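One table
04/09/2022

The apartment in Cowie is 700 square feet, and that includes a hallway that's no use for anything. When I moved here from the house in Bedby I had to choose between the dining table, the desk and the workbench from the garage. I kept the dining table. It has been three years now and I've had a few emails asking how that worked out, so this is a longer answer than the ones I sent back.

The table

It's 60 inches long and came from a secondhand store in Brerkau. One leg had been glued before I got it and I've glued it once more myself. The top was already marked up, which I counted in its favor. I had looked at folding tables and at one of those desks that drops down from the wall. The folding ones wobbled in the store. The wall desk would have been fine for a laptop, but I wanted to be able to lay out a coat or a set of bills and walk away from it for a minute without things sliding off.

It sits with one short end against the window wall. I tried it in the middle of the room for the first month and kept catching my hip on the corner.

Where everything goes

The first winter was bad. I ate at one end and did everything else at the other, and the line between the two kept moving toward my plate. By March I was eating on the couch, and I had gotten rid of the desk for nothing.

What fixed it was a shelf unit next to the table, 16 inches deep, with a bin for each kind of job. Bills and letters are in one, mending in another, and glue, tape and small tools in a third. The rest is for whatever I've started most recently. A bin comes out, the job gets done or it doesn't, and the bin goes back before supper. I'm strict about the supper part and loose about all the rest.

The bins don't match. Two of them are old drawers from the Bedby kitchen, and I've been meaning to put handles on them since the first summer.

I gave away a lot of supplies to get down to this. Most of the paint went, and the big cutting mat, and all the fabric I had been saving for no particular quilt. I've missed the cutting mat. I bought a smaller one last fall and it stands up behind the shelf.

Keeping the top usable

I used to put down newspaper. The ink comes off on anything light, and after it got on a pillowcase I was hemming I quit. Then I had an oilcloth for a while. It was good for meals and bad for most other things. Glue stuck to it, pins wouldn't lie still on it, and it had a smell in warm weather that never went away.

Now I use plain white paper. It's easy to find a dropped screw or a needle on it, I can write measurements right next to what I'm doing, and when it gets dirty I fold it up with the mess inside. I tape it under the edge at two corners only. Four corners sounds better, but then it tears when you lean on it.

For anything wet I put an old baking sheet down first. I have one white ring from a jar of rinse water that I thought was dry on the bottom, and I've stopped trying to get it out.

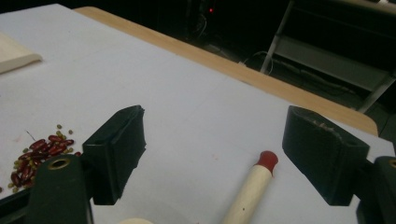 Light and chairs

The ceiling light is behind you when you sit at the table, so your own shadow falls on the work. I bought a clamp lamp, a Lurnatau, and it has been all right. The arm sags if you stretch it all the way out, so I clamp it closer and keep the arm bent. In the daytime the window is enough until midafternoon.

I have two chairs and a stool. The stool is for sewing by hand and the chairs are for eating and paperwork. I thought I would need more seating for company, and I did borrow chairs from across the hall once, but most people who come over end up on the couch with a plate anyway.

What I would do differently

I would have bought the shelf the first week. I would also have kept the vise from the garage. I told myself I'd never use it indoors, and I've wanted it for a lamp base, a broken drawer pull and a pair of scissors that needed tightening. A small one that clamps to the table edge would do, and I've seen them used for $5, but always with the screw rusted solid.

I don't miss the desk. I pay bills faster now that the papers have to be put away again by supper, and there's no drawer to lose them in. I do miss leaving a jigsaw puzzle out for a week. I tried doing one on a board that slides under the bed, and the board was too wide by less than an inch. It's leaning in the hallway now until I get around to cutting it down.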